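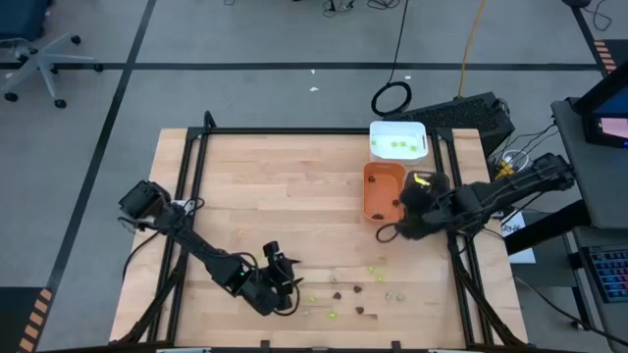

Ela Small Items Sorting Set - README

Print this page | E-mail this page

Contents of the release, item classes, sorting rules and known problems. Read together with items.csv, which holds one row per item, and layouts.csv, which holds one row per starting layout. Where this file and items.csv disagree, items.csv is correct.

1. Scope

The set covers one tabletop task: small mixed items lie loose on a wooden table and are put away by class into two open containers. It was put together at Skenberg for work on sorting by colour and size. It is not a recognition benchmark and has no held-out split. Anyone who needs one should divide by layout, never by image, as images from one layout are close to duplicates.

2. Containers

orange_bin - orange plastic bin. Receives brown pieces.
white_tray - white rectangular plastic tray. Receives green pieces.

The bin and the tray may stand in any position on the table, including side by side. Their positions are not fixed between layouts and are not given in layouts.csv. An item counts as put away when it lies wholly inside the walls. An item resting on a rim is still loose.

3. Item classes

brown_small - dark brown chunks, irregular.
green_small - bright green fragments, irregular.
beige_small - pale beige bits. No container. Left where they lie.
fuzzy_dark - dark, fuzzy, roughly round. No container in the Ela rules.
toy_spider - lime-green, rubbery, eight legs.
toy_bone - cream, rounded knobby end.
egg_clear - transparent, egg-shaped. Material not recorded.

The three small classes are stocked at 20 pieces each. Layouts use far fewer. The larger items are single pieces and were not replaced during the work.

Small pieces have no individual identity. A brown chunk called brown_small_04 in one layout need not be brown_small_04 in the next. The numbers are assigned from the near edge of the table backwards and serve only to keep rows apart.

4. Layouts

There are 10 starting layouts. The small pieces were tipped out by hand and left as they fell, except where two pieces had stacked, in which case the upper one was moved to bare wood. Larger items were placed last.

Layouts named Issahaku use small pieces, sometimes with the fuzzy piece added. Layouts named Valau use the toys and the egg. The names are working names and carry no meaning beyond that. Touching items are allowed in both groups and are flagged in the column "contact".
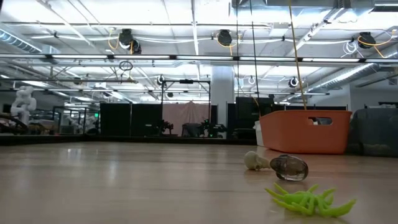

Spider, clear egg and bone, with the egg and bone in contact. Orange bin further back.

5. Sorting rules

5.1 Brown to orange_bin, green to white_tray. Order is free.
5.2 Beige pieces may be pushed aside but not put away. A beige piece in either container is recorded as an error of type B.
5.3 A small piece that sticks to the fuzzy item is treated as loose until it is separated.
5.4 A piece that leaves the table is out of play. Do not return it. Enter "floor" in the notes column.
5.5 The spider is green but is not green_small. It has no container in the Issahaku layouts. In the Valau layouts all larger items go to orange_bin.
5.6 A layout is closed after 20 minutes, finished or not.

Rule 5.5 was added after the first round. Layouts closed before that carry the value "old" in the column "rule_set" and should be left out of any error counts involving toys.

6. Known problems

Beige on wood. The table is light, with a visible grain, and the beige pieces have little contrast against it. Expect missed outlines. Outlines were drawn by 2 annotators, and agreement on beige_small was clearly poorer than on the other classes.

Clear egg. Outlines follow the outer edge of the body. Highlights and dark reflections on the surface are part of the item. Reflections of the lights on the table are not, even where they run up to it.

Fuzzy item. The boundary is soft. Outlines take in the dense part only and ignore single fibres.

Spider. One outline for body and legs together. Wood seen between the legs is excluded where the gap is wide enough to draw, and left in otherwise - this was a matter of judgement and varies.

Pieces inside a container. Outlined if visible from the view in question, with "inside" set to 1. Hidden pieces are not estimated.

7. Storage of the items

Small pieces are kept by class in screw-top pots. The fuzzy item has a bag of its own, as it picks up crumbs from the green pieces. Brush it before use.

8. Changes

v3 - "contact" column added.
v2 - rule 5.5 added, beige outlines redrawn.
v1 - first release, Issahaku layouts only.

Print this page | E-mail this page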